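Home | Wallet | Progress | Backers | Contact

Itidix wallet: progress report to the Eswood fund, March

Hi all, Vilmos Csonka here again, writing from a very untidy desk in Stenudthorpe. It's been a busy stretch and most of the news is good!

The recovery feature is in testing. We now have 357 people using the test wallet, and 16 of them have been through a full recovery (lost phone, new phone, the works). 15 got back in without writing to us. The other one had saved the backup phrase with two words swapped, so I'm adding a check that catches that before you leave the screen. 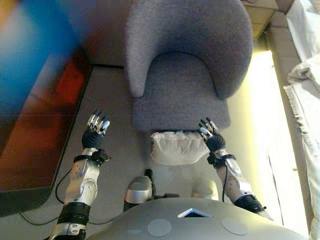
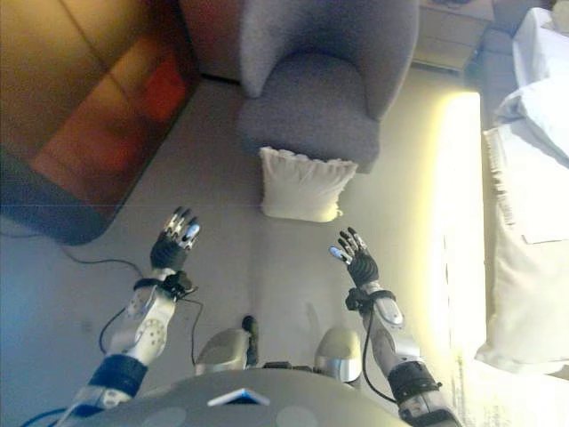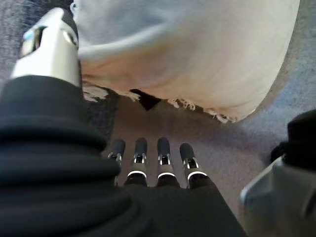

Robot hands, three views.

Spending is on plan except for the security review. Ikonen quoted us for the wallet code only, and I asked them to look at the signing server too — that pushed the bill up, and I moved money over from the marketing line to cover it. I should have asked you first, sorry. Their report flagged 2 serious problems. One is fixed. The other is in how we store session keys, and I'm rewriting that part now.

Business payments are behind. I promised invoices by the end of winter and they're still half built (the refund side is a mess, frankly). I'd like to push them to May and keep the next payment from you on its current date, if that works. Let me know and I'll send the revised budget over.

Vilmos

Recent reports
Picking a security reviewer
First test wallets go out
Why we dropped the browser add-on

Last updated: March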